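Floverbridge workshop, back room – notebook

27th November

Clothes and coat storage, continued. Carrying on from the July list, most of which never got done. 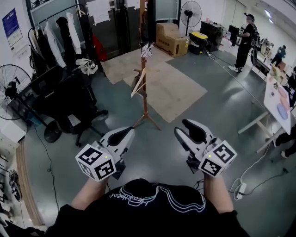

Main problem is still that everything ends up on whatever is closest. Coat stand in the middle of the floor is handy for about a day and then it's a thing you walk into. Want it back against a wall by the end of the week. Proposal: near the rack, not in front of the doorway, so there is one place for coats and one place only.

Rack first. Took stock of what hangs on it. White jacket, light grey coat, black coat, the red one down the doorway end. No labels on any of it. If it's yours put a tag on it, masking tape is fine. Anything untagged goes in the Toltmont donation bag when I next do a run. I said this in July and didn't follow through. Will this time.

Spacing on the rail – bulky stuff at the ends, light stuff in the middle. Tried it the other way at the old unit and the rail bowed. Don't hang bags off the end.

Hangers. Short again. Ordered a pack from Ruggiero, the plain ones with the notched shoulders, no clips. Until they come: one garment per hanger, no doubling up. Doubled coats slide off and then someone steps on them. There's a white plastic hanger living on the coat stand, that can go back to the rail.

Coat stand. Three legs, wood, fine on the flat but it tips if you load one side. Load it opposite arms, heavy coat low if you can manage it. Wants its screws checked where the legs meet the post. I had a go with the short driver and couldn't get the angle, need the stubby one, which is not in the drawer it is meant to be in. The white and black cloth up top needs an owner or a wash or both.

Chair. Bag on the chair means nobody can use the chair. Bag wants a hook. I have 2 spare hooks in the tin under the bench, will put them up to the left of the rack once I've found a stud. Checked with the cheap stud finder, got a different answer every pass, so going to tap and drill a pilot.

Floor. Cardboard sheets still down. Ok to stand things on while we shuffle furniture but they slip, and the smaller one is too near the back doorway for my liking. Fold the small one, keep the big one until the stand has moved, then recycle both. Big box by the back wall – open it, see what's in it, decide. If it's empty it gets flattened with the rest. Not storing a box in order to have a box.

Cable across the floor in front of the chair is a trip hazard. Run it along the skirting or tape it down properly. Cloth tape, the shiny stuff lifts.

Fans. Both to stay out for now, it's getting warm and this room holds the heat by mid afternoon. But pick spots and leave them there. The one by the white cabinet is ok provided the cabinet door clears it – need to check the swing. Grilles want a wipe before they get any real use, dust goes straight onto the coats otherwise. Black shows everything.

Measured the free bit of wall for a second rail. 123 cm between the two spots I'd be happy drilling. Neven do a wall rail that might fit with the brackets turned in, need to look at the drawing again and see if that is overall length or between centres. Got caught by that last time. If it fits, coats go on the wall, and the rack on the floor is just for work clothes. If not, leave as is and stop thinking about it.

To do, no order
– tape and marker, leave by the rack
– stubby screwdriver, wherever it's gone
– hooks up
– move stand
– small cardboard out
– box, open it
– cable
– wipe grilles
– check cabnet door swing
– ring Neven re brackets

Later same day. Found the stubby driver, it was in the paint tray. Leg screws had a good half turn in them, all three. Stand feels better but still leans a touch towards the short side of the room, might be the floor. Try a felt pad under one foot before blaming the legs. Pads are in the cabinet, second shelf, behind the sandpaper.

Hooks not done, ran out of light.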